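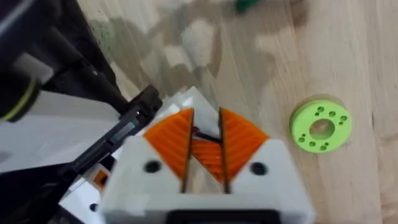 Floors get less attention than walls or windows when people talk about how bright a room feels. My project was about whether the color of a floor changes how much light reaches a desk, and whether people notice. A light wooden floor, like the one in the photo, sends a good part of the daylight back up into the room, and a dark one soaks most of it up. That much is in any interior design textbook. What I wanted to find out was how large the difference is in ordinary rooms that are already furnished, with rugs and chairs and people's bags on the floor.

Indira Kaimal
Interior Environments, second project report

Background

The idea came from the study rooms at Mustside, where I spend most evenings. The rooms on the north side were refloored in dark brown two years ago, and the ones on the south side still have the old pale boards. Everyone prefers the south rooms, but they also get more sun, so that proves nothing about floors. I needed rooms that faced the same way and had the same windows.

I found them in Curnemdale, in a row of small rented offices above the shops. The windows are all the same size and face the same street. The tenants chose their own floors when they moved in, so the colors go from almost white to nearly black. The building manager let me in during January, when several of the offices were between tenants and the rest closed early.

Method

I measured nine rooms. In each one I put a light meter on a desk-height stand at three positions: near the window, in the middle of the room, and against the back wall. All readings were taken with the ceiling lights off and the blinds fully up. I took a reading of the sky from the window sill before and after each room and threw out any set where the two were far apart. This cost me a lot of time because of moving clouds, and on one visit I went home with nothing usable.

To compare floor colors I used a gray card and a set of finish samples from Lưu, the flooring shop downstairs. The samples were all Hultia oil on the same kind of board, in different tints. I laid the closest match on the floor of each room and gave the room that shade. This is a weak part of the method. Some floors were shinier than the samples, and a shiny floor throws light in one direction where a dull one spreads it out.

Later I went back to two of the rooms, one pale and one dark, and covered part of each floor with sheets of the opposite color. I wanted at least one test where nothing changed except the floor.

I also left a one-page questionnaire with the tenants and with people who use the study rooms at Mustside. I got 70 back. It asked how bright the room felt and what the person would change about it. It did not mention the floor.

Results

Near the window the floor made almost no difference. The light there comes straight from the sky, and the readings followed the weather. At the back wall the pale rooms were clearly brighter, and the order of the rooms from brightest to darkest matched the order of the floor shades with two exceptions. One exception was a room with a large dark rug over a pale floor. The other had a pale floor and dark green walls.

The covered floors gave the same answer. Dark sheets lowered the back wall reading in the pale room, and pale sheets raised it in the dark room. The change in the dark room was smaller than I expected. I think this is because I could only cover the middle, and the strip by the window was still dark. That strip is where most of the light lands first.

In the questionnaire, people in darker rooms asked for better lamps, and a few asked for bigger windows. Only three mentioned the floor at all, and one of those was complaining about the noise it makes.

Problems

The meter was borrowed and I had no way to check it against another one. It was the same meter all the way through, so comparing rooms should be fine, but I would not trust the single readings as true values. I also did all the measuring in winter, with low sun. In summer the light would land closer to the window and the results might be weaker.

What I would do next

I would start with the strip of floor just inside the window — it may matter more than the rest of the room put together. A pale mat there would be cheap to try in the north rooms at Mustside. I have asked the facilities office if I can put one down for a week, and I am waiting for an answer.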